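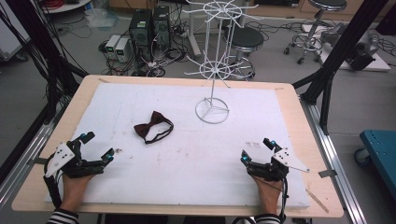 March 16, 2025

Bow tie rack, second session. Farzana wants these notes readable by other people this time, so I'm writing in sentences.

Where we left off: the Tromilton shop has 27 bow ties to put out by May and one wall hook to put them on. Mudassar Orakzai agreed to a spinning rack on the counter, two tiers, ties hung by their neck straps. My job is to work out how to hang a pre-tied bow so it faces the customer, doesn't slide, and comes off and goes back on without anyone having to be clever about it. I thought this would take an hour. I have now spent two sessions on it and I'm having a great time.

Started with the strap fully open, clipped into a loop, dropped over one prong. Fastest way by far. The bow goes straight to the bottom of the loop, as you'd expect, and hangs there looking at the floor. If you push the strap round so the bow sits up at the prong, it faces out nicely for a while and then creeps. I gave the rack one slow turn and it had rolled over sideways. A fast turn (the sort a bored eight-year-old would give it, and there will be one) and it was upside down.

Second go: strap shortened as far as the slider allows. Better! The loop is small enough that the bow can't travel far, and the weight of the slider and clip underneath seems to hold it steady. Took three slow turns and two fast ones before it drifted. The trouble is the next customer has to let the whole strap out again to try it on, and then somebody on staff has to take it back in. Farzana timed herself doing that and got 14 seconds, with a good deal of muttering. Fine for one tie. Multiply by a busy afternoon and I can see the ties ending up in a heap by the register.

Third go, and this is the one I like. Leave the strap at a middling length, fold it in half behind the bow, and hang the doubled strap over the prong so the bow sits in front and the tail hangs behind. The two layers grip each other a bit. It looks tidy from the front, you don't see the clip at all, and it unfolds in one pull. Did this over and over with the maroon one and it got quicker each time. I also tried it with my eyes shut, for no good reason, and it worked.

Things that matter more than I thought:

Which side of the knot the fold goes. If it's dead center, the bow hangs level. A finger's width off and one wing droops, and once you have seen a drooping wing you can't see anything else on the rack.

Fabric. The Heydari ties have a slicker strap than the Kalix ones and slide more in all three methods. With the fold they both stay put, the Heydari only just. Will try a turn of the strap around the prong for those.

Height of hanging. A tie on the upper tier has its tail coming down in front of the lower tier if the strap is long. Folding solves most of that too. Unfolded, it's a mess, and you can't tell which strap belongs to which bow.

Then the rack itself. Good rack, better than I expected from Vondent at the price. Sits flat and doesn't walk across the table when it's turned. Mudassar was worried that anything on a single rod would tip if one side was loaded, so we deliberately put 13 ties all on one half and left the other half bare. It leaned a hair. No tipping. The ring spreads the load out wide, and the three spokes going in to the hub keep it from flexing, at least as far as I could feel with my hand on it. We pushed it sideways at the top and it came back. I'd still tell the shop to fill it evenly, as a lopsided rack turns in lurches and looks sad.

The prong ends turn up, and I want to write down how much I appreciate that. On the old rack (straight wire, from the closet) the straps went right off the end on a fast spin. I lost two ties behind the radiator that way last session. With the turned-up tips we have not had one come off yet, and Farzana really was trying.

Spacing is the open question. If every prong gets a tie, the wings overlap and catch each other when you lift one out. Every second prong looks a bit sparse but works beautifully in the hand. Compromise for now: every prong on the lower tier for the narrow ties, every second one up top for the wide ones. Farzana thinks the customers will rehang them anyhow and we should plan for the worst case. She is probably right. She usually is about customers.

Color order. We had a long, happy argument about this. I wanted it dark to light around the wheel so that it shades as it spins. She wanted best sellers at the front, and I pointed out that a spinning rack has no front. She said it has one if it stands in a corner. It will stand in a corner. So: best sellers forward, shading around the back, and we are both a little bit pleased.
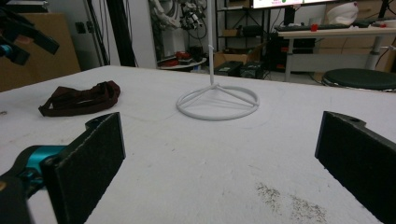 Wear from handling is the next thing to watch, and I want to get ahead of it before the ties go anywhere near a customer. A bow that gets squeezed every time it's picked up will lose its shape, and a tired bow won't sell however well it hangs. Put down carelessly between tries, the fabric crumples and curls at the end, like the maroon piece lying to the left of the rack, and then you have to coax it back before it looks like anything. Picking up by the strap is kinder than picking up by the wings. By the knot is best of all if your fingers are small enough. Mine aren't, Farzana's are.

I'd like to try a steamer on one of the older ties to see how much life comes back. There's a gray one from the sample box that has been sat on at least once. If it recovers, we can tell the shop to steam instead of marking down.

The white top needs a wipe before we set out anything light-colored. It has gray smudges all over and a patch of fine dust on the right-hand side, and I don't want that on the ivory silk. Damp cloth, then dry cloth, then leave it alone until it's properly dry. Ivory comes out of the bag last.

Also to do:

Fold method on 4 more straps, including the very stiff one with the metal slider. I suspect it won't fold at all and will need its own prong and its own rules.

Write the fold up as a card for the shop. Half a page, big type. Farzana to try it out on someone who has never seen the rack, without talking to them while they do it. She says the not talking will be the hard part.

Ask Mudassar whether price tags go on the strap or the clip. On the strap, the tag ends up inside the fold and can't be read. On the clip it hangs down behind and swings, which I quite like, but it might catch on the tier below.

Check whether kids' sizes need a shorter fold. The loop is so small that doubling it may leave nothing to hang. If so, try the shortened-strap method for those only.

Find out if Vondent sells spare prongs. One of ours squeaks when pressed. Doesn't bother me, but Mudassar heard it from the hallway.

Leaving the rack up overnight, fully loaded, to see if anything creeps when it's just standing there. My guess is the Heydari ones will have turned by morning. Farzana says none of them will. Loser buys the samosas.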